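The case for fewer cushions

Feb 17, 2021

I counted the cushions in our house over the December break and got to 17. We have one sofa, two armchairs and three beds. No one in the family could say where most of them had come from, and at least 7 had never had a head or a back against them.

My complaint is with the way we buy them. A cushion is sold as the cheap way to change a room, and it is cheap until you do it four times. The last one I looked at, in a homewares shop on Plinness Road, was $135 without the insert. It had tassels on all four corners and a label telling me not to wash it. A thing people lean on with wet hair and toast should go in the machine.

There is also the labour. Every cushion on a bed has to come off at night and go back on in the morning. Ours went on the floor, where the dog slept on them, so the good cushions were dirtier than the plain ones. At a holiday flat in Turura we spent the first ten minutes looking for somewhere to stack them so we could sit down.

I don't want bare furniture. A hard back needs something in front of it, and a room in all one colour can look like a waiting area. But two will do the job — a plain one you can use, and one with some texture if you like that sort of thing. They should be close enough in colour that you don't have to arrange them.

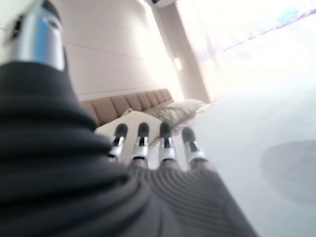
A plain cream cushion and a fringed one against a tan, channelled back.

The fringe is where I expect an argument. My sister thinks it collects crumbs, and she is right, but you can shake it out over the veranda rail. I would still keep it to one per seat.

We gave most of ours to the op shop and kept six. The linen cupboard now closes. I have been asked twice whether we are moving.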